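Last updated: May

Robotics Club: the kitchen table is up and running

What a term it has been for the Windstead robotics club! When we last wrote, the two arms were bolted down, wired up and doing very little except waving at each other. Now there is a whole pretend kitchen laid out underneath them, and the students are deep into the household challenge, where the arms have to help put crockery and food in the right places without a person touching anything.

The students chose the challenge themselves. There was a strong vote for a line-following race (we did one last year and people still talk about it), but Phúc Kiều made such a good case for washing-up that the whole room came round. His argument was that everybody has to deal with plates, and that plates are much harder for a machine than they look. He was right about the second part! A plate is thin, it's smooth, and in a rack it stands close to its neighbours, so the fingers have to come down in exactly the right spot and then close on the rim without knocking into the next one.

The group has split the work between the two arms. Phúc and Nataša Petek look after the left one, which is on plate duty. Vesna Gashi has taken charge of the right one and is getting ready for the toaster oven task, and she has already filled most of a notebook with sketches of how a gripper might approach a door. The club calls the left arm Tindari and the right arm Fistum, for reasons lost in a very long chat over biscuits.

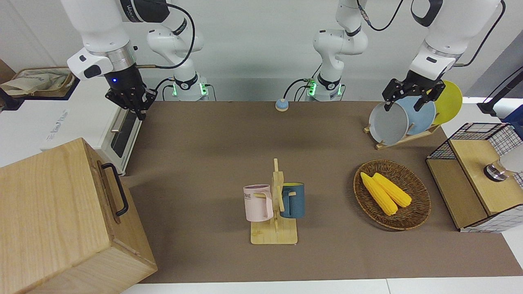
Peninah Makokha
Club leader, Windstead Robotics

Tindari had its gripper on the rim of the grey plate at this point, with the blue and yellow ones still behind it in the rack, and Fistum was holding position over by the toaster oven. I love watching the students at moments like this. They go completely silent and lean in, and then they all start talking at once.

Plates are only the first stage. The mug tree is next, and it's the one everyone has been looking forward to. Lifting a mug off a peg means moving it up and away along a curve, and the handle has to clear the end of the peg on the way. Nataša has been practising the movement by hand with her eyes shut so that she can describe each bit of it to the others – it looks odd, but her notes are the clearest we have. After that come the corn cobs in the basket, which roll, and which the younger members are convinced will be the easiest job of the lot. We shall see!

A big thank you to Rizwan Gazi, who spent 2 evenings helping us tidy up the gripper code. The students now have one shared set of movements to build on, and they can change the speed of a whole task by editing a single line. We also raised £200 at the spring cake sale, which will go towards spare finger pads and our travel to the Vlachou Cup, where we have entered 3 teams. If you bought a slice of the ginger cake, you are officially a sponsor.

We have room for two more members before the summer break. You don't need to have written any code before, and we especially want people who enjoy fiddling with things until they work. Come along at 4.15 pm, straight after lessons, and ask for me or Vesna. Families are welcome to drop in for the last half hour and see what the arms are up to.

14 comments | 31 shares

Contact the newsletter team | © Windstead Newsletter | Back to top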